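Como arrumar a mesa de estudo (e conseguir que ela continue arrumada)

Por Celina Borkowska
Janeiro de 2021
Arquivado em: Casa, Escritório, Papelaria

Todo começo de ano eu prometo a mesma coisa a mim mesma: que a mesa de estudo vai parar de ser o lugar onde as coisas pousam quando entro em casa. Chaves, recibos, a caneca do café da manhã, o carregador que ninguém sabe de qual telefone é. Em março do ano passado cheguei a estudar na mesa da cozinha durante quase 3 semanas, com o prato do almoço empurrado para o lado, só para não ter de enfrentar a outra. Se você também anda fazendo isso, puxe uma cadeira, que o passo a passo a seguir é simples e cabe numa tarde tranquila (uma tarde com música, de preferência!).

O que você vai precisar

Um pano macio levemente úmido e outro seco
Uma caixa vazia, pode ser de sapato
Um porta-canetas de qualquer tipo
Uma folha de rascunho para testar as canetas
Um saco para o lixo e outro para o papel reciclável

Passo 1: tire tudo de cima

Tudo mesmo, inclusive aquilo que você jura que vai voltar para o mesmo lugar. Ponha no chão, em cima da cama, onde der. Eu sei que dá preguiça e que a vontade é ir empurrando as pilhas de um lado para o outro, mas foi assim que passei anos arrumando sem arrumar nada. Aproveite para passar o pano úmido e depois o seco, sem esquecer o canto encostado na parede, que é onde moram as migalhas de borracha.

Passo 2: escolha os livros do momento

Em cima da mesa ficam só os livros que você vai abrir esta semana. Os outros vão para a estante, por mais bonitos que sejam. A minha amiga Oliwia Pawlak, com quem divido este blog, é mais generosa do que eu e deixa também os do mês inteiro, e a gente já discutiu bastante sobre isso por telefone.

Comece pelo livro mais grosso e pesado. Ele fica deitado, do lado da mão com que você não escreve, com a lombada numa posição em que dê para abrir sem derrubar nada. Cadernos finos e livretos vão junto dele, de preferência em cima, porque embaixo de um livro grande a gente esquece que eles existem. Já perdi um livreto de exercícios desse jeito e só o reencontrei na mudança para Dritville.

Passo 3: teste cada caneta

Pegue a folha de rascunho e rabisque com todas, uma por uma. As que falham vão para o lixo, sem pena. As que falham só um pouquinho também (essas são as piores, a gente devolve ao pote e xinga de novo no dia seguinte). Na última vez que fiz isso, saíram 52 canetas das gavetas da casa, e fiquei com 6 na mesa. O resto das boas foi para a caixa, que é o meu estoque.

Passo 4: deite as canetas antes de guardar

Antes de encher o porta-canetas, deite na mesa as que passaram no teste, uma ao lado da outra, todas mais ou menos na mesma direção. Assim fica fácil perceber o que está repetido e o que está faltando. Se houver duas vermelhas, veja se você usa mesmo as duas: para mim faz sentido, uma mais grossa para títulos e outra para correções, mas cada um estuda de um jeito. O lápis eu deixo sempre na ponta da fila, já apontado.

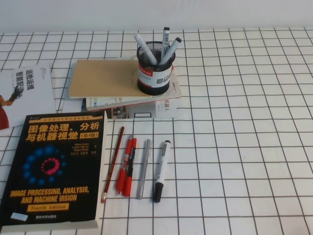
Livro grosso de um lado, lápis e canetas deitados em fila logo à direita.

Passo 5: encha o porta-canetas com folga

Gosto muito dos modelos de malha, que não escondem o pó e por isso me obrigam a limpar. Guarde primeiro as canetas compridas, atrás, e deixe na frente as que você pega sem olhar. Quando for preciso forçar para entrar mais uma, já passou da conta, e a última volta para a caixa do estoque. Marcadores devem ficar bem tampados. Lápis eu guardo com a ponta para cima, embora a minha mãe sempre tenha reclamado disso.

Passo 6: cinco minutos no fim do dia

Antes de apagar a luz, devolva as canetas, feche os livros e leve a caneca para a pia. Deixe aberto na mesa apenas um espaço do tamanho do seu caderno, bem na frente da cadeira. Nos dias em que estou cansada demais, faço só a parte da caneca, e já ajuda bastante na manhã seguinte.

Uma dica para quem divide a mesa

Cada pessoa fica com o seu próprio pote e a sua própria caixa, com o nome escrito na tampa. O material comum, como grampeador e fita adesiva, vai para a gaveta de cima. Se a mesa não tiver gaveta, uma cestinha na prateleira mais próxima serve igualmente bem.

Leia também: Como limpar a capa dos livros sem estragar o papel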